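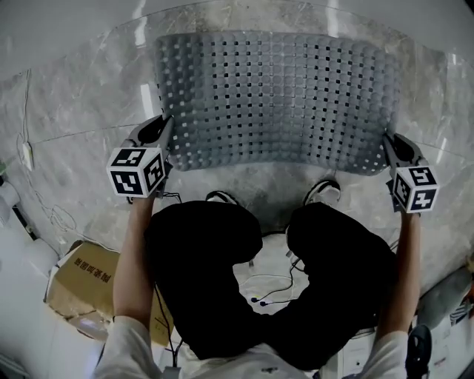
By Yi-an Yoo
Updated 2023-05-10
Filed under: Tooling > Hand Tracking > FAQ

These are the questions we get most often about Statura, the software that turns handheld gripper recordings into trajectories a policy can train on. Questions about the planner belong on the Willis page.

What does Statura take as input?

A head video, a log from each gripper, and a calibration file. The log holds jaw width and a timestamp. Everything else, including where each gripper is, comes out of the video.

How does it find the grippers?

Each gripper carries a white cube with black square markers on its faces. The detector finds the markers, looks up which face of which cube each one belongs to, and solves for the pose of the whole cube. A fixed offset from the calibration file then gives the pose of the jaw tips.

Why a cube and not one flat marker?

A single flat marker seen nearly head on gives a poor tilt estimate, and the answer can flip between two solutions from one frame to the next. With two or three faces in view the flip goes away. If only one face is visible, Statura still writes a pose but sets the flag single_face. Most people drop those frames or let the smoother handle them.

Can I swap the left and right cubes?

No. The marker IDs are different on each side and the layout file expects them where they were assigned. If you swap them you get mirrored tracks with no error message. We added a check in January that compares each cube with the side of the image it starts on, and it prints a warning. It will not stop the run.

What happens when I pick up something large, like a floor mat?

Two things to watch. First, a big object held by two corners can pass in front of a cube when it swings. Keep the cubes on your side of the object if you can. Second, a bendy object lets the two grippers move closer together or farther apart without either one slipping. Older versions had a rigid-object option that forced the distance between grippers to stay constant during a two-handed grasp. Turn it off for mats, towels, bags and anything else that bends. It is off by default in new projects.

Does a perforated mat confuse the detector?

It can slow it down. A grid of small square holes over a light floor produces many four-sided shapes, and the detector looks at four-sided shapes first. On our worst mat clip it proposed 2,989 candidates in one frame. Nearly all were thrown out at the size test, and the rest failed the ID check. We did not see a false pose, but the frame took 114 ms, well over the budget for live preview. Raise min_side_px and the problem mostly disappears. Offline processing is not affected apart from the run time.

What about shiny floors?

Reflections on tile matter less for the cubes than for head tracking. The head pose comes from fixed features in the room, and a highlight moves when you move, so it is a bad feature. The tracker rejects points that disagree with the rest. A floor with veining and visible seams gives it enough real points to work with. A plain glossy floor may not, and there we suggest including a wall or some furniture in view at the start.

Do I need to clear the floor of boxes and cables?

Not for tracking. A cardboard box with printing on it is a good source of features as long as it stays put. If you kick it halfway through, cut the recording and start another.

Can I work sitting or crouching?

Yes. Nothing in the tracker assumes a standing height. Your knees and shoes will take up a large part of the image, so leave the body mask on. Without it the tracker may follow patterns on your clothes.

How long can one recording be?

The limit is 600 seconds. Past that the writer closes the file and opens a new one, and the two halves are treated as separate episodes.

What does the output look like?

One row per video frame, with both tip poses, both jaw widths, the head pose and the flags. Poses are in the frame of the first head position unless you pass a room map. The Pyo reader loads these files directly. Porwood needs the export script, which is in the tools folder.

The left track has gaps. Where do I start?

Run the visibility report. If the gaps line up with no_marker, the cube was hidden or out of view. If they line up with blur, you moved too fast for the exposure. Gaps shorter than the max_gap setting are filled and flagged. Longer ones are left empty on purpose, and the episode is split there.

My jaw width lags behind the video.

Check the clock offset at the top of the log. Open and close both grippers in view at the start of each recording and run the sync command, which matches the motion to the log. An offset of 192 ms turned out to be the default value in an old config template. If you see exactly that number, sync never ran.

Can I correct a bad pose by hand?

You can mark a range as bad, but you cannot edit the numbers. Marked ranges are saved in a separate file, so reprocessing with a newer version keeps them.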